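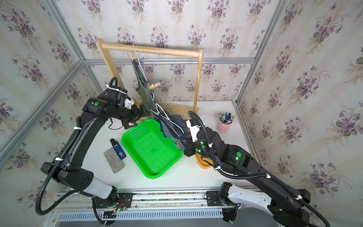
*Fig. 4. Rack at the back of the table, basket out, clothes going on.*

## 4. Setting up the tabletop rack and hanging clothes

If you've come straight here from the parts list, good. You should have two upright posts, one top bar, one flat base and the little bag of hardware marked 1489. If you skipped the parts list (I would have), lay everything out now and check, then come back.

I wrote this section after putting together more Likano racks than I care to admit, and Karla Tovar went through it with a fresh one and a screwdriver and told me where she got stuck. Most of the notes are her fault. Thank you, Karla!

### 4.1 Pick the spot

1. Clear the back of the table and wipe it down. The base is flat and it notices crumbs.
2. Put the base down with the two sockets facing up and the long side parallel to the wall.
3. Leave 100 mm between the base and the wall. Hangers stick out behind the bar as well as in front, and you want the sleeves to swing a bit without rubbing.
4. Push down on each corner of the base. If it rocks, slide it a few inches and try again before you go looking for something to shim it with.

**Note:** If you have patterned wallpaper behind the table, like the violets in Fig. 4, hang a test shirt and step back before you commit. A small floral blouse against a floral wall is surprisingly hard to find, and I have walked right past one I was looking for. Plain dark things show up fine.

### 4.2 Posts and bar

You can do this alone, but the bar goes on faster with somebody holding the second post.

1. Stand one post in its socket with the drilled hole at the top facing inward.
2. Turn the screw underneath by hand until it catches, then stop. Don't tighten yet.
3. Do the same with the other post.
4. Bring the top bar down between the posts and line up the holes. The bar is 599 mm long and there's no left or right to it, so don't spend time looking for one like I did.
5. Start both bar screws by hand.
6. Now tighten, going back and forth: a few turns on one side, a few on the other, then the two underneath.
7. Give the bar a gentle wiggle front to back. A tiny bit of give is normal with this kind of rack. A clunk is a loose screw.

**Caution:** Stop when the screw feels snug. The posts are wood and they will let you keep turning long after you should have quit. Elaine Siqueira split one in June by using a power driver on it, and the replacement took longer to arrive than the whole rack had the first time.

**Note:** The 28 mm screws go in the base and the shorter ones go in the bar. They look nearly the same in the bag. If a bar screw pokes out the far side, you've swapped them, so back it out before you hang anything on it.

### 4.3 Where the basket goes

The basket holds whatever hasn't been hung yet. Ours is green, yours may be something else, and it makes no difference.

1. Set the basket on the table where you can reach it and the bar without changing your footing.
2. Keep it off the rack base. It'll fit there, and you'll be tempted, but then every long garment ends up folded over the rim.
3. Drop the clothes in loosely, with collars and waistbands toward the top if you can manage it.

I like my empty hangers already on the bar, pushed to one end. Julián Garrido keeps his in a pile on the table and dresses each one before it goes up. We've argued about this for ages – his way is quicker with T-shirts and mine is quicker with anything that buttons. Try both.

### 4.4 Hanging the first garment

Start with something easy, a plain short-sleeved shirt or a light top. Leave slippery fabrics for when you've got the rhythm.

1. Lift the garment out of the basket by the shoulders. If you only got a hem, no problem, just feed it through your hands until a shoulder comes up.
2. Hold the hanger by the neck, right under the hook.
3. Slide one end of the hanger in from the bottom of the garment and up into the shoulder. For anything with a snug neckline, always go in from the bottom. Going in through the neck stretches it.
4. Settle the second shoulder over the other end.
5. Hook it on the bar with the open side of the hook facing the wall.
6. Hold the lower part of the garment and pull it lightly, straight down. That takes out most of the twist.
7. Slide it along to the end of the bar and go get the next one.

**Note:** Wire hangers are fine for everyday things and they take up hardly any room. They also bend, so look at the shoulders before you use one. If one side droops, press it back against the edge of the table. King-fai Peng bought a set of padded Fovico hangers for his knits and swears by them, but the hooks are wide and you'll get fewer on the bar.

**Caution:** When you take a wire hanger off the bar, lift first and then pull. If you yank it toward you, the hook drags the whole rack with it, and the rack isn't heavy.

### 4.5 Spreading the load

A tabletop rack doesn't need to be babied, but it does like balance.

- Put the first garment at one end, the second at the other, and work toward the middle.
- Heavy things (jeans, hoodies, a winter coat if you must) go right next to a post.
- Face all the fronts the same way. I go left, for no reason I can defend.
- Leave a couple of fingers of space between damp items. Dry ones can touch.
- If the bar starts to bow, take something off. There's no trick for that one.

Dark clothes and light clothes can share the bar once they're dry. If they're damp, I keep them at opposite ends after a sad business with a new navy sweater and Hsin-yi Mak's cream cardigan. She was nice about it.

### 4.6 When it isn't going well

**The rack leans to one side.** Take the clothes off and loosen all the screws half a turn. Press both posts down into the base and retighten, base screws first this time.

**Shirts keep sliding off one shoulder.** Check for a bent hanger. If it's straight, do up the top button or wrap a rubber band around each end of the hanger.

**Hangers drift toward the middle.** Either the bar is bowing or the table isn't level. Take half the clothes off and see if they still drift. If they do, it's the table.

**A hook catches when you slide it.** Run a dry cloth along the bar and feel for a rough spot. Fine sandpaper sorts it out in a minute. Wipe off the dust before the clothes go back!

**The screws work loose after a few weeks.** Mine did, once, and then never again. Snug them up and carry on.

### 4.7 Taking it down

1. Empty the bar from the middle outward, the reverse of how you loaded it.
2. Loosen the bar screws, hold both posts, and lift the bar out.
3. Undo the base screws and pull the posts straight up.
4. Put every screw back in the 1489 bag and tape the bag to the base.
5. Store the posts flat. Mine spent a winter leaning in a corner and one of them has a slight curve to it now.

Spare screws and replacement bars are covered in Section 7, along with the longer Ostska bar if you'd like more room.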